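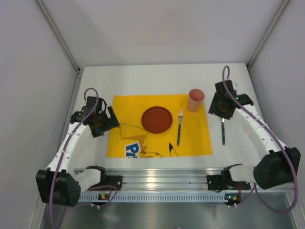 Table-Setting Set, Two-Arm Cell
README and recording rules

This folder holds 2573 recorded episodes of two arms working at a tabletop with a placemat and a few tableware items. Read the rules before you add episodes or train on the ones already in here.

Rules for recording

Keep to one task per episode. The task line goes in the notes file before the arms move.
Keep hands out of the cell while the motors are powered. To move an item by hand, stop the arms first.
Cables must have slack through the full reach of each arm. Check both sides after every 100 episodes.
Do not trim a failed episode. Mark it "fail" and keep it whole.
Item names come from the word list: plate, cup, fork, scissors, mat. Do not add a color unless two items share a name.

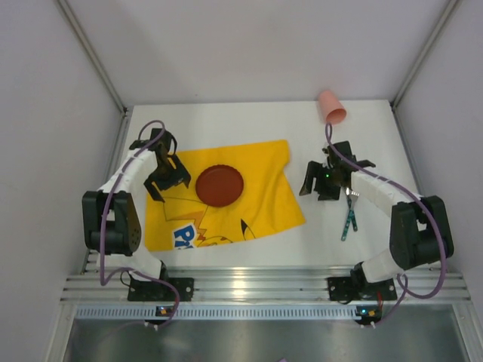 Gurnness, June 15, 2021

Changes in this version. A cup on its side is now a valid state and gets the label "cup_down". Older notes used "fallen", which said more than the labeler could know. Scissors count as a tool and are labeled apart from the tableware.

Each episode is checked by 2 people. If they disagree on a label, it goes to Arnar Dalsgaard at Imstead, and his answer is added to the word list.

Known gaps

Lighting is the same throughout. Notes from February are missing the operator field. The mat is not always flat, and its position is not logged.

Send corrections with the episode number and the old and new label.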